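Rules before speed: a talk with the safety lead at Ladard

The rule book at Ladard has 209 pages, and its author would like it to be shorter. "People follow what they can remember," she told me. "So we teach nine rules first, and the rest comes later."

The first rule is about grip. An arm that handles cups must hold with the smallest force that does the work, and the limit is written down before the power goes on.
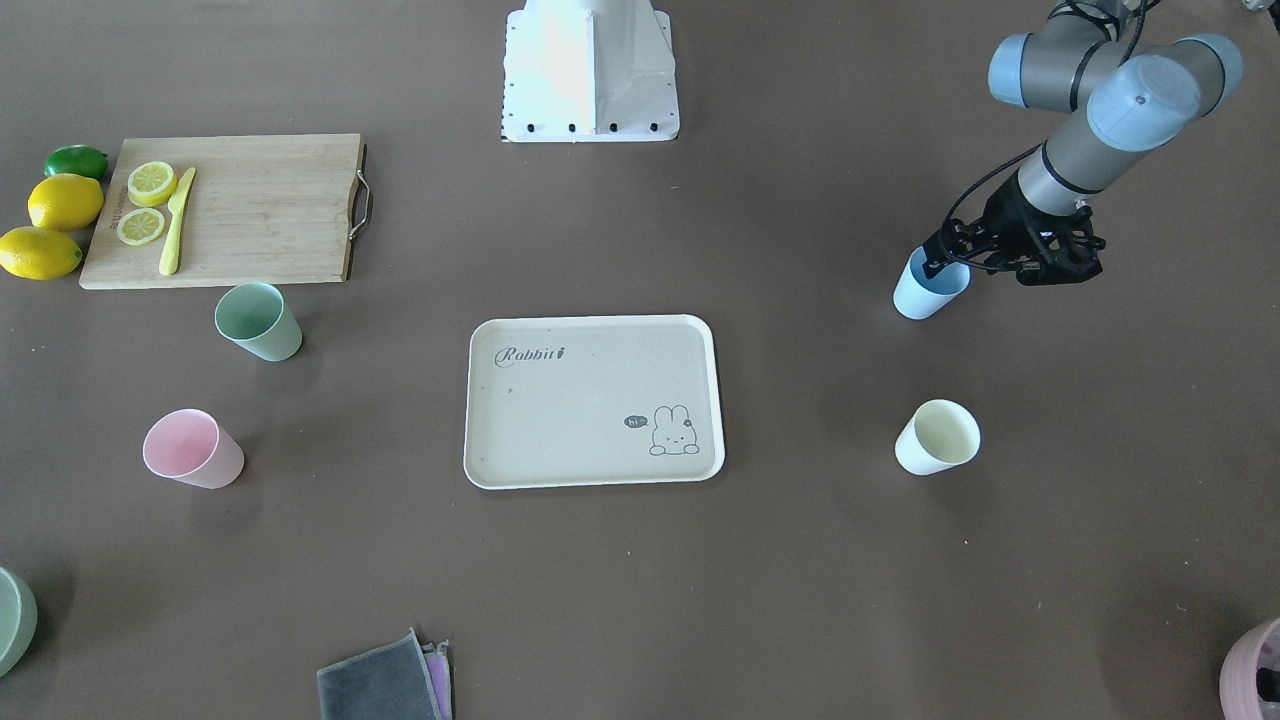

Ho, the partner company, wrote back in March that force limits alone are not enough, and that speed near people should be limited in the same document. She agreed. "They were right – we had speed in a different chapter, and operators did not read both."

The second rule is about the table. Every item has to be on a list, also the knives and the cloths. "If it is not on the list, the arm should not touch it," she said. I asked if this is not too strict for a test with plastic cups. She does not think so, because the same habits go later to the kitchens of Comico, where the cups are made of glass.

The wrist camera has its own page. Before each run the operator must look at its picture and confirm that the lens is clean and the target can be found. 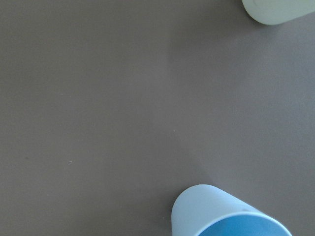
What should be recorded

Ladard keeps a log of each stop, even a short one. Last year it had 236 entries, and 40 of them led to a change in the text. "A stop is good information," she said. The log is now shared with Mivham, where a second team checks it every month.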